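Why Do Machines Need to Breathe?
By Iara Cisternas

Put your hand near the back of a television that has been on for a long time. Do you feel the warm air? The television is not sick and it is not broken. It is only doing its work, and all work makes heat.

You know this already from your own body. When you run in the playground, you become hot. Your face is red and your skin is wet with sweat. The sweat dries in the air and takes some heat away with it. A machine cannot sweat, so it needs another way to cool down.

Where does the heat come from?

Electricity moves through wires. When it moves, it has to push its way through the metal, and this pushing makes the metal warm. In a toaster we want this very much! The wires inside become so hot that they turn orange, and we get toast. In a computer we do not want it. The small parts inside a computer can be damaged when they are too hot, and before that happens the computer becomes slow or turns itself off.

Warm air likes to go up

Air is made of very tiny pieces that we cannot see. When air is heated, the pieces move faster and spread out, so warm air is lighter than the cool air next to it. The cool air sinks under it and pushes it up. This movement has a long name, convection.

My friend Eulalia Zúñiga teaches science at the school in Dirkmont, and every August she shows convection to her new class with a paper spiral. She hangs it on a thread above a warm lamp, and the spiral begins to turn slowly, with no wind and no one touching it. The children always look for the motor.

Now think of a metal box with something hot inside. If the box is completely closed, the warm air stays in there and gets hotter and hotter. If we make openings in the top, the warm air can leave, and if there are openings lower down too, cool air can come in to take its place. 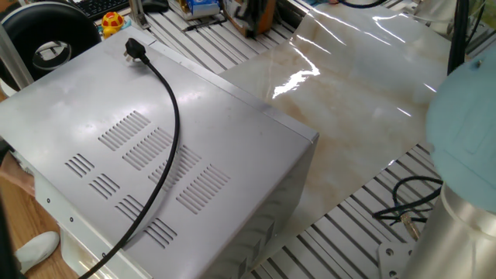 WORD TO KNOW: VENT

A vent is an opening that lets air go in or out. Many vents are long and thin, and they stand together in groups. Why not make one big hole? A big hole would let in fingers, coins and pencils — and it would make the metal weak. Thin slots let the air pass and keep most other things outside.

Some machines make more heat than convection can carry away. Then we add a fan. The soft "whoosh" you hear from a computer is its fan. When you play a game with many moving pictures, the computer works harder and the fan turns faster.

Try it at home

You need a sheet of paper, scissors, a piece of thread and a warm radiator.

Cut the paper into a circle and then cut the circle into a spiral, like the shell of a snail. Ask an adult to tie the thread to the middle. Hold the spiral up to 36 centimeters above the radiator and wait. Keep your arm very still. Does it turn? Now move away from the radiator and hold it again. What is different?

Please do not use a candle for this. Paper burns easily.

How you can help your machines

Do not put a blanket, a book or a sleeping cat on top of the vents. Do not use a laptop on a pillow, because the pillow can close the openings below. And never push anything into a vent, even if the machine is turned off.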